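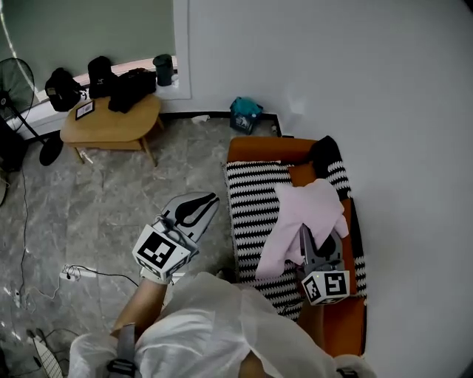
Hannah Whitcombe
Research Associate, Household Textiles Group, Pisora

Figure 1. Sofa with striped throw, cushions and pink cloth; low side table at the window.

4. Where things settle in the living room

4.1 The sofa as a surface

The room count was made in November in 84 homes, all of them flats or small terraced houses in the Nedano and Narico districts. In each home we recorded every loose item in the main sitting room that could be lifted with one hand, and noted what it was resting on. This gave 1,221 items. Items inside closed cupboards or drawers were left out, and so were books on shelves, which would otherwise have swamped everything else.

Of the 1,221 items, 724 were resting on a piece of furniture. The others were on the floor, on window sills, on hooks or on top of radiators. Among the items on furniture, 305 were on the seat, arm or back of a sofa. We had expected tables to come first by a long way, and in most earlier work on household clutter the table is where the counting starts and often where it ends. In our rooms the sofa held more than any single kind of table, although all tables taken together held more than the sofa.

Part of the difficulty with sofas is deciding what belongs. A plate left on a sofa is plainly out of place. A throw is not, and neither is a cushion, but a pink cloth of uncertain use lying in the middle of the seat (Figure 1) could be either. Residents often disagreed with our first coding. Cloths that we had put down as laundry were described to us as blankets for watching television, and in several homes what we had taken for a blanket turned out to be a curtain waiting to be hemmed. After the first two weeks we stopped coding by use and coded by state: spread, folded, or crumpled. The pink cloth in Figure 1 is crumpled, with one fold over the front edge of the seat. The striped throw beneath is spread.

This change made the coding quicker, and two coders working apart agreed far more often. It also brought out something the first scheme had hidden. Spread textiles were nearly always covering something, such as a seat or a worn arm. Crumpled ones were lying on top of a spread one more often than they were lying on bare upholstery. The layers build up in that order and residents tend to deal with only the top one. When asked to tidy the sofa as they would before a visitor came, most people lifted the loose cloth, dealt with it, and then pulled the throw straight without taking it off.

4.2 Throws and covers

Throws need a short note of their own. Three main ways of laying them were seen. In the first, the throw is hung over the back of the sofa and touches the seat little or not at all. In the second, it is laid flat over the seat only. In the third, it covers the seat and runs on to an arm, as the zigzag throw in Figure 1 does, along the right armrest. The third way was the least tidy to look at and the one that residents spoke of most often as a nuisance, as every time someone sits down the cloth on the arm is drawn in towards the seat.

Loose cushions made this worse. A cushion placed on top of a throw holds it down for a while, but one that has worked its way underneath, or been partly wrapped, leaves a lump that has to be undone before the throw will lie flat. The dark cushion at the far end of the sofa in Figure 1 is partly wrapped in the throw, a common arrangement in the corners of sofas set against a wall. Small cushions, like the orange one near the back of the same seat, tended to be handled last. Many residents straightened the throw around a small cushion and left it where it was.

Pattern had some effect on how disorder was judged. Residents with plain throws mentioned creases and crumbs. Those with stripes or zigzags mentioned neither very often, but they did mention lines that ran crooked. One household had turned its striped throw upside down for this reason – the back of the cloth was plain – and said that the sofa had needed less attention ever since. We did not test this, and the number of strongly patterned throws in the sample was small.

Colour was recorded but has not been used in the analysis. The light changed too much between visits, and blinds were up in some rooms and down in others.

4.3 Tables and sills by the window

Low side tables are the second place where loose items gather. In the usual accounts they hold cups, remote controls and reading matter. We found these, but we also found a good many bags. A backpack takes up a large part of a small tabletop and is rarely put there with the idea of leaving it. Residents described setting a bag down to take something out of it and then sitting down. The table in Figure 1 has a black backpack at one end, and further along a black item that is either a folded bag or a folded garment. Items of that kind were entered in the count as "soft, folded, dark", a heading that we added after some argument and then found ourselves using almost daily.

Framed items were treated separately. A small picture frame on a side table is there to stay, and when residents tidied they worked round it. A tablet in a pale case can look much the same from across a room, and the coders were told to record "framed picture or tablet" where they could not be sure. This sounds a minor matter, but a frame counts as part of the furnishing and a tablet counts as a loose item, so the choice shifts the totals. All uncertain cases were kept in the loose count. The totals for side tables are therefore likely to be a little high.

The oval tabletop deserves a mention too. On rectangular tables residents lined things up with an edge when they tidied. On round and oval ones they moved things to the ends or towards the wall, and the middle was left clear. The effect was seen in most homes with tables of this shape, though again the group was not large.

Window sills were used as overflow for the table in front of them. Where a low table stood directly before a window, things on the sill could be reached only by leaning across, and they seemed to stay put for longer. Upright bags, tins and canisters were typical. Residents could usually tell us how long an item on the table had been there. For items on the sill they often could not. In two homes the sill held nothing but things that had been moved off the table during an earlier tidy.

4.4 The floor beside the sofa

The space on the floor next to a sofa and against the wall was used in well over half of the rooms. It takes bags, boxes and open baskets, and these are filled from the sofa without getting up. Once full they go on being filled, with the last item resting on top. The small navy bag or box near the head of the sofa in Figure 1, with a teal plastic item stuffed into the top, is of this type. We called these "end stores" in the coding sheet.

End stores were the part of the room that residents most often forgot to mention. Asked to list the places where they kept things in the sitting room, they named shelves, cupboards and the table, and then had to be shown the bag beside the sofa. They did not regard it as storage. Several said that it was on its way upstairs. When we returned to the Romaniuk Street flats the following spring, most of the end stores were still in the same place, some with different contents.

Very small objects on the floor in the same corner were recorded where they could be seen, though not always identified. Hard floors made this easier than carpet. On tile, anything dropped shows up quickly, and residents with tiled sitting rooms picked up small objects more readily during the tidying task.

4.5 Order of tidying

Residents were asked to put the room in order at their own pace, without being told what to do first. The sofa seat came first in most homes, and within it the largest loose cloth. Next came the table nearest the door or the sofa. Sills were left until late, and end stores were often left alone. The time spent on the sofa was greater than the number of items on it would suggest, as each cloth had to be picked up, shaken or folded, and then found a place. Hard items were faster. A cup goes to the kitchen and no one has to think about it, but a crumpled cloth has first to be recognised as clean or not, and in many homes it was smelled before anything else was done with it.

Folding was done standing up in nearly all cases, facing the sofa, with the seat used as a bench. This means that the seat has to be partly clear before the folding can begin, and where it was not, the cloth was folded in the air and came out uneven. Section 5 takes up folding in more detail, using the smaller set of homes visited twice.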